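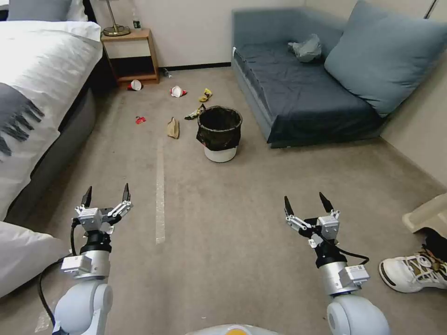

Carpeted room, hotel style.

I bought the Londdale carpet spotter in July, after a mug of black tea went over in our back bedroom and I made it worse with a dish towel. It cost me $58, plus a bottle of their cleaner I didn't need (regular stuff works fine in it, I've tried two kinds).

First thing, it's loud. My sister-in-law Larasati Mangundap called in the middle of my first go and thought I was running a blender. But it's light, the hose reaches a lot farther than the one on my old Arosar, and the little brush head gets right up against the baseboard. The tea stain took three passes and now I have to hunt for it.

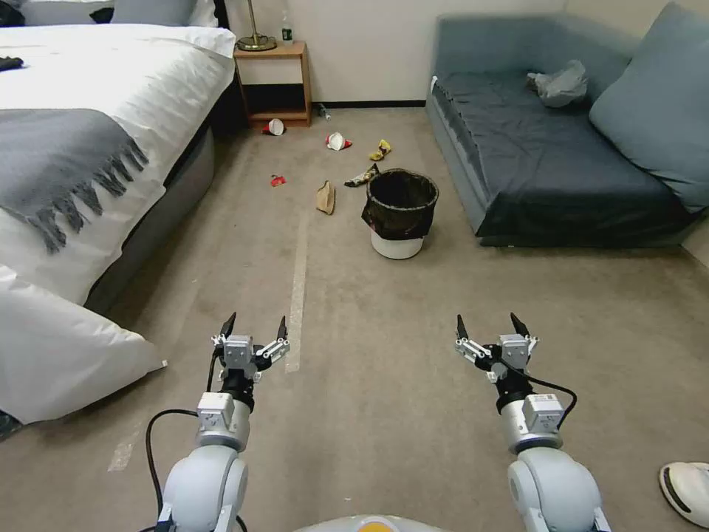
The tank is where I get grumpy. The lid has a rubber flap that you have to press down in one exact spot or it dribbles down the side, and I've had wet socks more than once. Old stains are hit or miss too - a candle wax patch in the hallway didn't budge, and neither did whatever is by the closet. For a whole room I'd still rent a big machine. This one is for spills, and for spills I love it!

Cord is 11 feet, so plan on an extension cord if your outlets are as badly placed as mine. 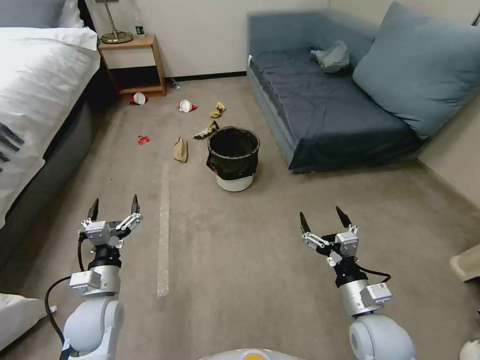

Does it leave the carpet soaking?
Damp, mostly. Go over it a second time without squeezing the trigger and mine is dry by dinner if I start after lunch.

Four stars. I'd give it the fifth if they fixed that flap.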